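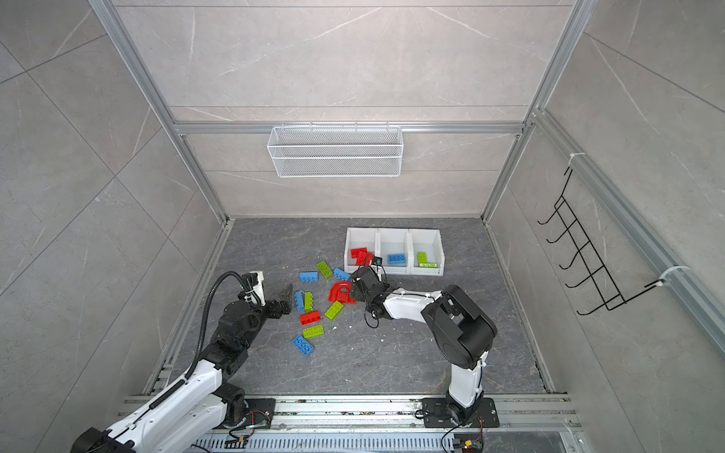 Poter 92 Manual Tile Cutter Review
Posted 1/10/21

I bought the Poter 92 at the end of a long bathroom job in Skulley, after my old Shin cutter started wandering off the line on anything longer than my forearm. I have now used the Poter for 16 months on two bathrooms, a laundry room, a kitchen floor and a few repair jobs. I paid full price for it at the Brotier store and have no arrangement with the store or the maker.

The 92 is a push-type rail cutter. You set the tile against the fence, pull the handle back, score in one pass going forward, then bring the breaker foot down near the front edge and press. If you have used any rail cutter you already know how to use this one. It takes porcelain and ceramic. It will not do L-cuts, curves or outlet holes, and the manual says to keep natural stone off it. I still use a wet saw for those.

Setup

The cutter comes mostly put together. You bolt on the handle, attach the two fold-out side supports and square the fence. The bolts are metric and the wrench is included. The instructions are one folded sheet with small drawings, and the drawing for the side supports shows them the wrong way around. If the rubber pad ends up on the bottom, swap them.

Squaring the fence took me longer than anything else. The printed scale on mine read true, but the fence itself was slightly out of square to the rail. Loosen the two screws at the center of the fence, hold a framing square against the rail, and tighten a little at a time from side to side. I check it at the start of every job. It has only moved once, after a rough ride in the truck.

Scoring

This is the best part of the tool. The carriage runs on bearings that can be adjusted with a small set screw on each side. Out of the box mine was a bit loose. After a quarter turn the play was gone and it has stayed gone. The wheel starts easily on polished faces and does not skate at the edge, which my Shin did all the time.

The maker rates the wheel for 2,000 feet of scoring. I have no way to check that number. I replaced mine before the kitchen floor because the score line had started to look dusty and broken up. Replacement wheels are easy to find, and the swap takes one nut and a pin. Put a rag under the carriage first, as the pin is tiny and will roll.

One firm pass is enough on most tile. Going over the line a second time made my breaks worse. On textured faces you need to slow down and keep even pressure, and I had a few misses before I got a feel for it.

Breaking

The breaker foot is wide and has soft pads. On standard wall tile the break is clean with very little effort. On large porcelain it is good but you have to respect the middle of the tile. If the side supports are set too low the tile sags at the ends, and the break can run off the score in the last couple of inches. Raise the supports until they just touch the back of the tile.

Thin strips are the weak spot. Anything under an inch and a half is a gamble on this machine, and that is true of every manual cutter I have owned. I score those on the Poter and finish with nippers and a rubbing stone, or go straight to the wet saw. 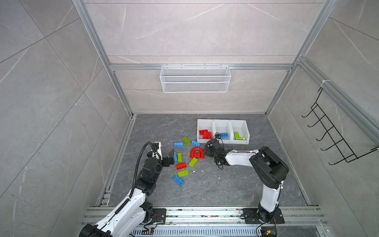

Large-format marble-look tile, pale gray on the walls and darker on the floor.

Large tile and layout

Most of the people asking me about this cutter are planning on big marble-look porcelain, so a few words on that. The tile is stiff and often a little bowed. Lay one face to face with another before you start and see how much they rock. A bowed tile will still score fine, but press down on the high side with your free hand while you do it.

Veined tile also needs more layout time than plain tile. Boxes usually hold several different prints, and it is easy to put two of the same print next to each other. I lay out a whole wall on the floor, number the backs with a grease pencil and stack them in order. Cut pieces get their number plus an arrow for up. Dark porcelain shows chips along a cut edge much more than light porcelain does, so put the cut edges under the baseboard or behind trim where you can.

I would also buy more extra than you think you need. My supplier changed the shade of a gray floor tile in November, partway through the laundry room, and the new boxes could not go in the same room as the old ones.

Carrying and storage

The Poter is heavy. I can carry it alone down a hallway but I do not like taking it up stairs. The handle locks down with a rubber strap that stretched out in the first few months, and I use a short bungee now. There is no carrying case in the box. The one Brotier sells separately is padded only on the bottom, and the zipper on the display model was already sticking, so I passed on it.

Chips of glaze collect in the channel under the rail. Brush them out at the end of the day – if they pack in, the carriage will start to bump. A drop of light oil on the rail is fine, but wipe it off well so it does not end up on the tile. 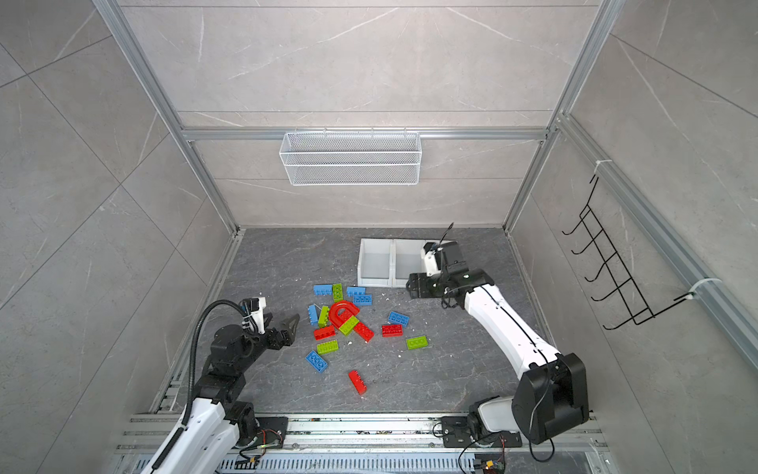

One reader wrote in after my first notes on this cutter to say that the breaker pads on theirs had come unglued within a few weeks, and asked whether mine had done the same. They had also been told by the store that pads are not covered by the warranty.

Mine have held so far, though one corner is lifting. The warranty card covers the frame and carriage for 2 years and lists wheels and pads as wear parts, so the store is probably right. Contact cement should hold a loose pad. Clean off the old glue first and leave it clamped overnight.

Who should buy it

If you are tiling one small backsplash, rent something or borrow a smaller cutter. If you do several rooms a year, or one big job with large porcelain, the Poter 92 is worth the money. I would buy it again, and I would order a spare wheel with it.

Good: smooth carriage, clean scoring on polished tile, adjustable side supports, easy wheel changes.

Not so good: weight, poor strap, fence needs squaring out of the box, no case included.

I kept the old Shin for small ceramic pieces. It lives in the garage next to the wet saw.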